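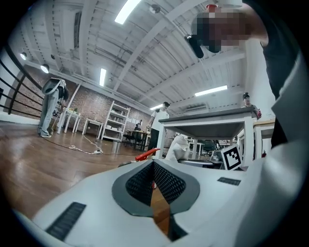 Put the introduction at the back

By Flora Carnegie

I was on page nine of the introduction when I learned that the sister drowns. I hadn't met the sister. I hadn't met anybody, having not yet arrived at the novel, but there she was in a subordinate clause, going under so that the professor could make a point about rivers.

The book was Damer's reissue of Trirnureo, a long family saga that has been out of print for most of my life and that I had been looking forward to with an eagerness I usually save for dinner. The introduction runs to 46 pages. By the end of it I knew who drowned, who inherited, which of the brothers was lying about the mill, and that the last line is "deliberately flat." I then had a whole novel to read with nothing left to find out except the weather.

People who write introductions will tell you that a serious reader doesn't read for plot. I have heard this said at festivals, always by someone who has read the book already. It is a bit like being told that money doesn't matter by a man on a boat. Of course there is more to a novel than what happens in it, but what happens is the part the author went to the trouble of hiding, and I think we might let her keep it hidden until she's ready.

There is a custom of printing a small warning: "New readers are advised that this introduction makes the details of the plot explicit." I find this very strange. The publisher knows the thing is in the wrong place and has paid a typesetter to say so. If a restaurant served the coffee first with a card explaining that some diners may prefer it later, we would wonder about the kitchen.

My friend Alasdair Gunn, who teaches high school English and is more patient than I am, says I should just skip it. I've tried. Skipping is harder than it sounds when the pages have Roman numerals and an air of authority. You feel you are walking past a ticket booth. And the eye is a gossip – it will pick the word "suicide" out of a page you are flipping through at speed, and there's no giving it back.

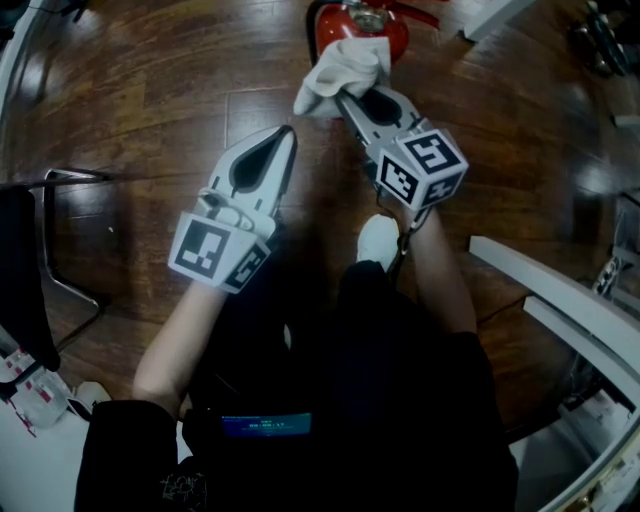

Wultunden Readers' Club – Opinion

To be fair, I know how it came about. A classic reissue needs a reason to exist, and a new introduction by somebody well regarded is a reason you can put on the cover. "Introduced by" sells. "With some remarks afterward by" does not have the same ring. The essay goes in front for the same reason the good apples do.

But the essay itself suffers up there. The writer has to talk to two people at once: one who has never opened the book and needs to be told what a tithe was, and one who finished it last night and wants to argue. Most give up on the first person by the second paragraph. The few who don't end up so careful that they say nothing whatever, and we get 2,000 words on the author's childhood illnesses.

Pringle, a much smaller outfit, has worked this out. Its editions open with a single page giving the date, the place and a note on how to say the names. Then the novel. Then, once you've come out the other side and are pacing the kitchen wanting to talk to somebody, there is the essay, and it can say anything it likes. I read every word of the last one, twice, and disagreed with most of it, and had a lovely evening.

I'd make one exception, for books of 200 years or more where the story turns on some point of law or religion that no living person could guess. Give me a page on that. Two, if there's a disputed will.

Our club takes up Trirnureo in January. I have gone through my own copy with a large bulldog clip and fastened the introduction shut, and I am bringing a box of clips for anyone who wants one. It's too late for me. You can still save the sister for 100 pages or so.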